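Stage and Craft Assistant, part-time
Clasgate Arts Hall
Back to all openings

Clasgate is a small hall with a large storage problem. We put on plays, school concerts, puppet shows, one annual quiz that gets out of hand, and whatever else the town asks for and can pay for in advance. Most of it needs something hung up behind it. We are looking for a person to do the hanging.

The job is 16 hours a week, mostly afternoons, with evenings when there is a show. It starts in October, when the season does, and runs through the end of spring. After that we all go and lie down for a while, and then we talk about next year.

What you would be doing

Putting up drapes and taking them down again. Cutting letters, trees, clouds, moons and the occasional cow out of board and foam. Painting them. Repainting them when the director has had a thought. Keeping the fabric store in an order that someone other than you can follow, which your predecessor would tell you is harder than it sounds, and she had a label maker.

On show nights you will set the stage, run the curtain and be the person who knows where the extension cords went. The hall seats 642, though the last two rows are mainly for coats.

You will report to Yi-an Ham, our production manager. Yi-an has strong opinions about safety pins (against) and will train you on the ladders, the lights and the kiln-like room we call the workshop. Mandla Le Roux handles bookings and will be the one phoning you to say that the dance school would now like a castle. 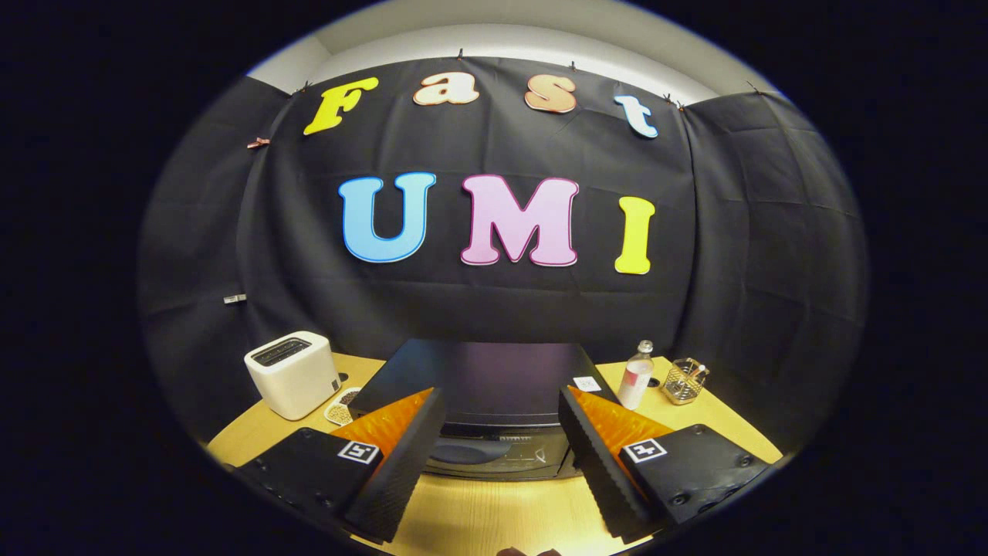 Clipped black drape with cut-out letters. You will get to know both.

Who we have in mind

Somebody handy. You should be able to cut a straight line, and a curved one that looks as if you meant it. You should be fine on a ladder and able to lift 40 pounds without making a speech. Sewing is a big plus. If you can only hem, that is still more than the rest of us.

You do not need a theater degree. We have had two people with theater degrees and they were lovely, but they kept wanting the cow to mean something. Shop work, window dressing, sign painting, running a classroom or building floats for a parade would all be good experience. So would raising kids who had to be a planet by tomorrow morning.

A driver's license helps, as we collect lumber and paint from Grandov and their idea of delivery is to leave it at the wrong end of the street.

What we pay

$1,403 a month before tax, the same every month of the season, whether or not there is a castle. There is a $500 yearly allowance for classes or tools of your choosing. You get two free tickets to every show, which you may find difficult to give away in puppet month. Parking is free. Coffee is also free and priced about right.

How to apply

Send us a page about yourself and pictures of up to three things you have made. They can be anything: a bookcase, a costume, a birthday banner. Phone pictures are fine. Please don't send the thing itself — we still have somebody's papier-mâché heron from the last round, and it takes up a chair.

Write to the production office, Clasgate Arts Hall, 954 Zurberg Road, or drop your envelope in the box by the stage door. The front door box belongs to the chess club, who don't pass things on.

We'll invite a handful of people in for a paid two-hour trial. You will hang one drape, cut out one word and have a sandwich with Yi-an and Mandla. Tell us beforehand if there's anything you don't eat, or if you need the step-free entrance on the Nkuna Lane side.

Everyone who applies will get a reply, including the heron person.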